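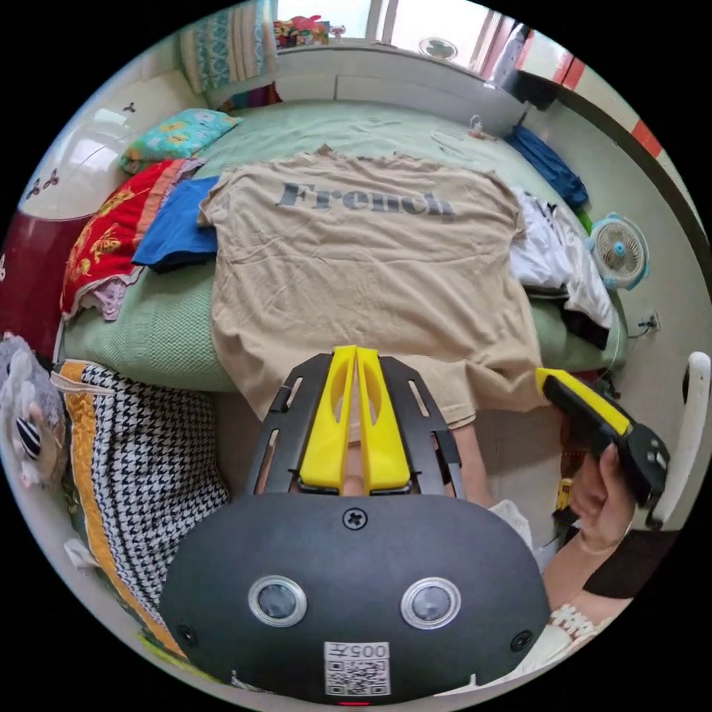

Beige tee, back side up, "French" across the shoulders in dark gray.

September 4, 2021

Print durability on cotton tees, water-based ink, Flinden batch. Picking up from the May notes.

Went back over the cure settings before running anything new. In May we set the heat press by its display and never checked the platen. Probe readings today: the left rear corner runs 8 degrees under the display once it settles. Center is fine. So any shirt with lettering that reached that corner got a weaker cure than we wrote down, and the May results for the wide prints should be treated as suspect. I have marked them in the binder with pencil. Narrow prints can stand.

Wash setup for this round:

- Warm cycle, normal spin, inside out
- Liquid detergent from Altiveo, the unscented one, 40 ml per load
- Low tumble, pulled out while the hems are still a little damp
- Laid flat overnight before grading

Planned total is 20 cycles per shirt. We grade after the first, the fifth, the tenth and the last. I would like to add a line-dried set, but there isn't space for it until the Barbu towels are finished and off the rack.

Grading: same card as before, one to five, under the daylight lamp. Please write down the worst letter and not the average of the word. In May two of us graded the same stack and came out a full point apart, and when we compared notes one had been looking at the whole line and the other at the thin strokes. Thin strokes go first. Look at the inside corners with the loupe, and stretch the fabric once across the print before giving a number. One stretch only. Repeated pulling opens cracks that the wash didn't make.

Ink: switched to jar 767 from the Zisville order. It is thicker than the last jar. I added a splash of reducer and it went through the coarse mesh all right, but it dried in the fine mesh twice and I had to stop and clear the screen with a wet sponge. Keep the flood stroke on between pulls. If it dries in again, go to the coarse mesh for everything and note it on the sheet.

Shrinkage: measure collar seam to hem at center back, then pit to pit. Shirt has to be relaxed, no pulling to get the wrinkles out. The old numbers have some measured from the top of the collar, so length can't be compared directly. Width can.

To do:

- Order test strips, down to the last pack
- Move the platen probe to the left rear corner and leave it there
- Rewrite the label on the second shelf, the marker has bled
- Ask Flinden if the next blanks are preshrunk, the spec sheet leaves that box empty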